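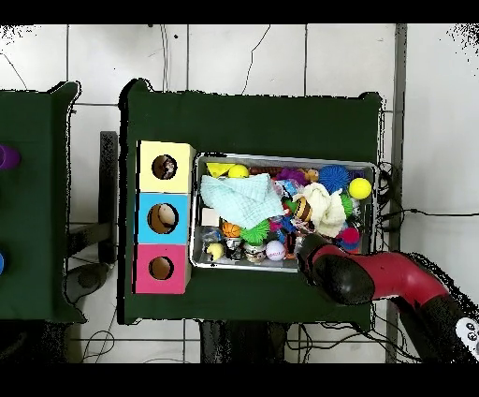 **How long does it take a roomful of people to put a tray of small toys away in the right boxes?** Longer than it took us to buy the toys, and most of the time goes on arguing about what counts as a ball.

# Sorting Small Toys: Project Report

Giorgia Longo, Aurélien Rolland, Lucrezia Palumbo
Handed in 7/23/01

## What we set out to do

Our course asked for a study of "an everyday task with a hidden structure." The other groups picked traffic and vending machines. We picked tidying up, a subject in which none of us had any background.

We wanted to know how people decide where a toy goes when the choices are few and the toys are many. The cubes with the round holes were our boxes. The tray supplied the mess: spiky balls, fuzzy balls, a duck, some beads, a small basketball, figures, and the plastic bits that collect at the bottom of any toy tray on earth.

## Method

We had 7 people sort the tray, one at a time. Each was told to put things "where they belong" and got no further help, which three of them took personally. We wrote down every placement, 249 in all, after throwing out one session in which Aurélien offered advice.

Sorting ran roughly 6 minutes a person. Brunello Guerra went well past that, having stopped to find the duck a suitable neighbor.

## What happened

Color won early. Most people began by matching toys to boxes: yellow to yellow, blue to blue, anything pinkish to hot pink. It works nicely until you meet something green, and then the whole system has to be rebuilt by a person who is already tired of it.

Second place went to shape. The bee-patterned ball caused the most trouble, being a ball to some people and a bee to others. Brunello moved it four times.

The cloths were mostly ignored. Two people folded them and left them beside the boxes, pleased with themselves.

## Problems

Our category sheet had a line for "other," and by the second session it was the longest line on the page. Lucrezia redrew the sheet in October style, meaning the way we did it for last fall's report, and it got worse.

Ermanno Messina, our advisor, asked why we had no control group. We are still working on an answer.

## If we did it again

- Use fewer plastic bits, or none
- Decide about beads beforehand
- Keep Aurélien in the hallway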